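Wooden plate racks, do you dry in them or just store?

tritevari_kitchen
Posted 19 June 2025

OK so I finally gave up on the wire drainer. It left rust marks on my good dish towel and one of the feet came off for the third time. I picked up a wooden peg rack instead, the old-fashioned kind, and now I can't decide if it lives by the sink or in the cupboard. My mother-in-law says wood and wet plates is asking for mold. My neighbor in Salinas has had hers next to the sink for 17 years and it looks fine to me. Who's right?

panhandle26
Both? I oil mine every November and whenever it starts looking chalky. Food-safe mineral oil, leave it overnight, wipe off what's left in the morning. Takes no time at all. Mine sits on a folded towel and gets wet plates every single night.

marrow_and_leek
Storage only for me. I had one go black along the bottom rail and I was NOT going to put clean plates back in that. Now I towel dry and use the rack so I don't have to lift a whole stack to get at the bottom plate — that alone was worth the money.

Eugenie_L
Hello all, Eugénie Langlois, long-time reader. I'm with panhandle26 on the oil, but spacing matters more I think. If you fill every gap the plates practically touch and the air can't get in. Three in mine is plenty, it's only me and my son most nights.
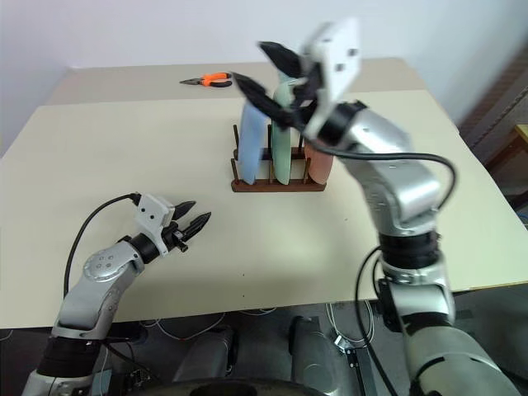 Blue, green and coral in the dark wood rack.

I like the dark wood with the colors, and the plates stay up on edge without me fussing over them. The blue one leans a bit, which I don't mind.

tritevari_kitchen
Oh that's pretty! I love the coral one. Is it a Skivero? I was looking at theirs but they wanted 80 dollars for the big size and I about fell off my chair.

Eugenie_L
No no, a yard sale in Drurnham, 20 dollars with a bread board thrown in (the bread board was warped, so really 20 for the rack). No label on it anywhere that I could find.

marrow_and_leek
Nice rack, but I still wouldn't put wet plates in it. Dark wood hides the mold, you won't notice until you smell it. Pale wood at least shows you.

panhandle26
Oh come on. Dark wood gets oiled like any other wood. You left yours sitting in a puddle, you told us so in the drainer thread!

marrow_and_leek
It was a tray. With some water in it. Fine.

gussie_b
Do bowls work in these? My plates are OK but the cereal bowls flop over and take up two slots each.

Eugenie_L
Shallow ones do, if you tip them all the same way. Deep ones I leave upside down on a towel.

tritevari_kitchen
Going to try it by the sink with the oil first and see how it looks after the summer. marrow, you're allowed to say I told you so if it goes black. Does the oil have to be the kind sold for cutting boards, or is the drugstore stuff OK?

panhandle26
Drugstore is what I use. Check that it's plain mineral oil with no scent in it.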